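About Us

Corkley Obituaries began at a kitchen table in May, some years back now, when Larysa Dovhaniuk sat down to write a few lines about her late father and found that the newspaper form had room for his dates, his job title and very little else. She wrote the longer version anyway, read it out at the service, and by the end of the afternoon two of his old friends had asked if she would write theirs when the day came (she said yes to both, and she kept her word).

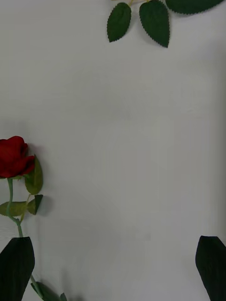
We are still a small outfit, and we like it that way. Stefaniia Kovalchuk does most of the interviews, usually by phone, and she's never been known to hurry anybody off the line. Algirdas Juška checks the facts, which means dates of service, spellings of villages, the name of the ship, and whether the bowling trophy was for first place or second. Oda Ljungberg edits, and she will call you back if a sentence doesn't sound like the person you told us about.

Between us we have published 2567 life stories over 18 years, of bus drivers and diplomats, a stunt rider, several piano teachers and one very fine maker of pies. Most run to 1000 words, though we've been talked into more, and we don't charge extra when that happens. 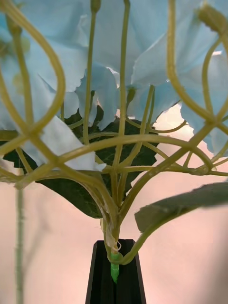
Families often ask how soon they need to get in touch, and there really is no wrong time! Some call us the same morning. Others wait for years, until the boxes have been gone through and the letters turn up, and those stories can be lovely ones to work on. You'll see a draft before anything goes online, and you can change whatever you like.

Our archive is free to read and always has been. If you spot a mistake in it, please write to Melaniia Yurchenko at the archive desk, who answers every letter herself.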